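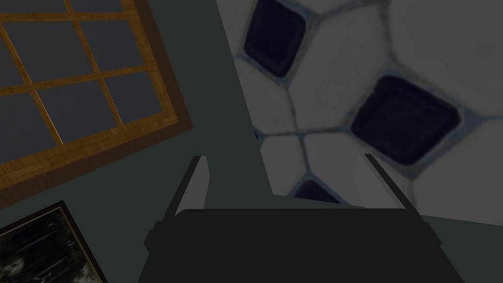 Okay friends, I finally finished the quilt top I've been going on about since April, and I have some thoughts, so get comfortable (I'll try to keep them short, but you know me).

The pattern is an old one from a booklet dated 1891 that I found in a box lot at the Luvgate flea market. No yardage given, no seam allowance, just a little line drawing and a paragraph that says to "piece in the usual manner." Thank you, very helpful!

I ended up drafting the block myself on graph paper at the kitchen table. First try came out crooked, second try came out fine but way too big, and the third one is what I used. If you want my paper version just ask and I'll scan it.

302 pieces. I only know that because I cut every single one of them and kept a tally on the back of an envelope so I wouldn't lose my place!

Fabric for anyone wondering: the blues are all from my scrap bin, the cream is a plain cotton from Ahuja on Thursday remnant day, and the rusty red was a tablecloth in a former life. It had a gravy stain in one corner and I cut around it like a champ.

A few of you asked about the points. I pin every seam now. I used to think I was too good for pins and I have a whole baby quilt from those days where not one triangle has its tip. The baby never complained, bless him, but I see it every time I visit.

Also press your seams and let them cool before you pick the block up. I was whipping them off the board hot and they stretched on me, and then I spent an evening unpicking and grumbling through two episodes of my show.

Next up is the backing and I can't decide. Part of me wants the soft flannel from Trovuleo, which is so cozy, but it sheds like a cat and I've got a newish machine I'd like to keep nice. The other part of me says plain muslin and be done with it.

I'm going to hand quilt it, up to 30 minutes a night, which is as long as my thumb will put up with. So expect updates until we're all old and gray.

Oh, and to whoever asked, the thread is Sundik, the cream one on the big cone. I love it, hardly any lint.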